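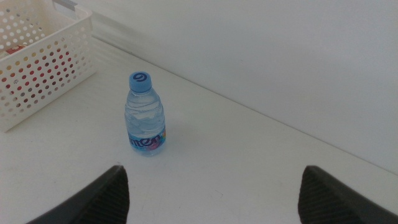
Demonstration collection for the Stinau tabletop tasks closed with 2,921 usable episodes against a target of 3,000. All were recorded by remote control, with the operator moving a hand-held leader arm and the follower copying its joint angles. The tasks are short pick-and-place motions between the tabletop and a perforated white basket. Of the objects in the set, the small water bottles gave the operators the most trouble. The walls are thin and creased, the water bends whatever lies behind it, and the wrist camera gets a cluster of bright highlights where a cardboard carton would give it a plain edge. Operators were therefore asked to line up on the light blue cap, to open the fingers wide well before reaching the bottle, and to close at label height.

Search the newsletter
Enter keyword

The shortfall comes from episodes rejected at review. Fadime Coşkun, who ran the review, applied the same rules throughout: the gripper must start open, the object must stay in view of the wrist camera until the fingers are level with it, and the operator must not pause for more than 5 seconds at any point. The pause rule removed the largest share. A policy trained on long pauses tends to reproduce them, and in the April trial the arm would stop short of the object and stay there until the run timed out.

Recording was split between Hammad Butt and Khurram Usmani, who worked alternate shifts on the same station. Their styles differ. Butt approaches low and in a nearly straight line. Usmani comes in higher and makes one correction near the end. Both styles were kept. Each episode carries an operator code, so anyone who wants to train on one style alone can filter for it. The code is stored in the episode header and does not appear in the file name.

Two changes were made to the station during collection. The leader arm was given a stiffer spring at the trigger, which reduced accidental partial closures. The delay between leader and follower was also measured and is now written to the log with every episode. Earlier episodes have the field but it is blank. Scripts that read it should treat a blank as missing and should not substitute zero.

Teaching by hand, where the operator holds the follower arm itself and guides it through the motion, was tried on the same tasks and dropped. The operator's hand entered the wrist view in most recordings, and the forces at the wrist made the gripper readings unreliable. Shoaib Qureshi has written up the comparison, with plots, and it is in the Tolinero project folder under Methods. He still recommends hand guiding for wiping and for drawer opening, where contact matters more than the camera view.

Training on the full set has started using the Bulluder code. The first evaluation will use objects in positions that were not recorded, followed by bottles filled to different levels. Runs will be scored by a person who took no part in the recording. Results are expected in the next issue.

Groups wanting early access to the episodes should write to Modupe Fashola, stating which tasks they need and whether they require the wrist video at full resolution. The reduced version is enough for most purposes and copies much faster. Anyone who downloaded the preliminary release should delete it, as the gripper values in that version were saved with open and closed reversed.

Isah Newsletter, December 2018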